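4.2 Changes in the work at the packing tables

Before the introduction of the Tratano cell, the six workers of the Gukenville site placed every part on the table by hand. Now the gripper does the placing, and the workers prepare the parts and check the result. In the interviews, several workers told us that their arms are less tired in the evening, but that they talk less with their colleagues. 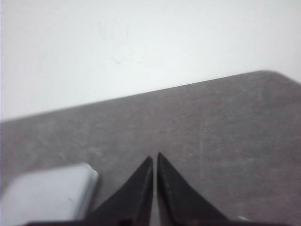 Figure 2. View from the wrist of the arm: the two black fingers over the gray tabletop, with a pale rectangular object at lower left.

4.3 Learning the new tasks

The training took two shifts. The older workers asked for more time, and the site agreed to it in October. From the 964 stops recorded in the Rustix log, 60 were made by a worker who wanted to correct a position. We consider these stops as a part of the skilled work, although the site does not count them in the job description.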